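Shape sorter

A shape sorter is a toy consisting of a set of solid blocks and a container with holes to match. The player, usually between one and three years old, is expected to pass each block through its own hole. Many prefer to take the lid off, a method that gets the same result in a fraction of the time and is discouraged mainly by parents.

History

Fitting pegs into holes is an old nursery pastime, and cottage makers sold boxed versions long before plastic arrived. In Windedville the toy is tied to the Espinoza works, a former button factory that moved into sorters when demand for buttons sagged. Its first model had 4 blocks and a lid so tight that adults returned it. The later Gollodeck, with a hinged lid and a carrying handle, sold far better, although the handle was soon found to be a convenient grip for throwing.

Design

Most sets include a circle, a square and a triangle, then fill out the numbers with stars, crosses and whatever else the mould maker had lying about. Colour is meant to help, but sets in which the colour of the block matches the colour of the hole are regarded by purists as cheating. The known weakness of the form is the square hole, which in a carelessly made lid will accept nearly everything. The Zaltorbridge pattern was withdrawn after one winter on these grounds, to the regret of its users.

Use in play

Children generally start by mouthing the blocks, move on to banging them together, and attempt the holes once other avenues are exhausted. Turning a block to line up its corners comes later than recognizing the shape, and the interval between the two is noisy. Safta Dumitrescu, who ran a Sunday playgroup in Windedville, kept a notebook of 174 first attempts, of which 116 ended with the block under the chesterfield.
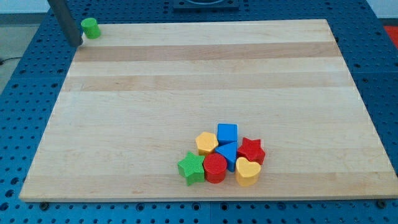
Windedville Toy Library, Collections Team

Loose blocks often outlive their container. Plastic shapes get set out on a board or tabletop for naming and grouping, or join the kitchen drawer with the dead batteries. Collectors pay a modest premium for complete sets. The Windedville library holds 300 sorters, and its catalogue lists the missing pieces under a separate heading, the longest in the book. Stars go first.

See also: Nesting cups; Peg board; Stacking rings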